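Contra el cajón de los cables

Todas las casas tienen uno. En la mía ocupa el segundo cajón del mueble de la entrada, y pesa más que el mueble. Lo abrí en octubre con la intención de encontrar el cargador de una afeitadora Markon y salí una hora después sin cargador, sin afeitar y con una opinión.

La opinión es que guardar cables es una forma barata de fe. Uno no conserva el adaptador de una impresora Testa difunta porque espere su regreso. Lo conserva porque tirarlo equivale a desafiar al destino, y el destino, como sabe cualquiera que haya tirado un cable, tarda 48 horas en contestar.

Los fabricantes conocen esta debilidad y la alimentan con esmero. Mi báscula de cocina Nukness trae una clavija que no encaja en ningún otro objeto del planeta. El repuesto vale 75 euros – la báscula costó menos – y el manual, que tiene más idiomas que instrucciones, recomienda «conservar todos los accesorios». Los conservo. Soy un ciudadano obediente.

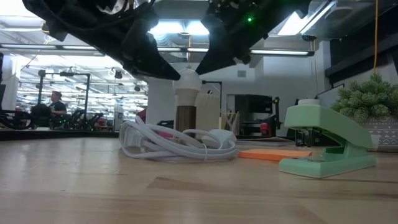

Mi cuñado, hombre de método, defiende las etiquetas. Compró en Brostora una caja de 600, en cuatro colores, y dedicó un puente entero a la tarea. Ahora tiene un cajón idéntico al mío, con letreros. En varios de ellos se lee «¿módem?».

Se nos prometió un conector único para todo, y lo esperé con la ilusión de un niño. Llegó, desde luego, y fue a parar al cajón con los demás – una especie más en la fauna. Cada solución al desorden ocupa su sitio en él.

Propongo una amnistía. Un día al año, sin preguntas ni reproches, cada vecino bajaría al punto limpio lo que no sepa nombrar. Yo iría el primero, con una bolsa en cada mano. Bueno, con una. El cable gris largo me lo quedo, que parece bueno.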